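Sound Before Picture

Harawira, the 1931 drover film long held to be lost, survives as 11 reels of nitrate and a separate set of sound discs. Delwyn Nepia began matching the two in January. The discs run 46 seconds longer than the picture.
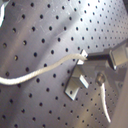
White braided rope on perforated metal board.

Fletcher Trevaskis, who cut the new print at Nalon, puts the gap down to a missing river crossing. The shooting script gives it 252 feet. He has left the screen black there and let the cattle play on the soundtrack. Nepia would have used stills. The print carries both their names.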